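Kellach to reopen Ruppert works as shared craft workshops

Jul 31, 2020

Kellach, the property and lettings company, has agreed a lease on the former Ruppert furniture works in Tostura and will reopen the ground floor as shared workshops this autumn.

The building has 3,000 square metres of floor space over two storeys. Work on the roof and drains began in July. The upper floor will stay closed until a second phase of repairs has been priced.

Benches will be let by the month, with no deposit for tenants who sign for a year. Each tenant will have a lockable store and use of the loading bay on Mill Lane. About 200 people have asked for details so far — mostly joiners, upholsterers and model makers working from home or from rented garages.

Three larger units at the rear have been set aside for firms with their own machinery. One is already let to Floltska, which makes shop fittings and will move from its present site before the end of the year.

Parking on Mill Lane will be limited while the yard is resurfaced. Deliveries should use the east gate.

Applications for benches open next month. Forms and a price list can be had from the Kellach lettings office.
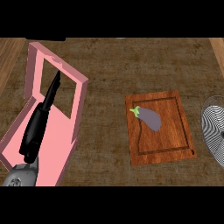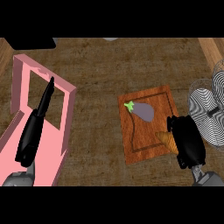
Computer-rendered views with a brown, mottled surface and lighter wood at the upper corners.

ENDS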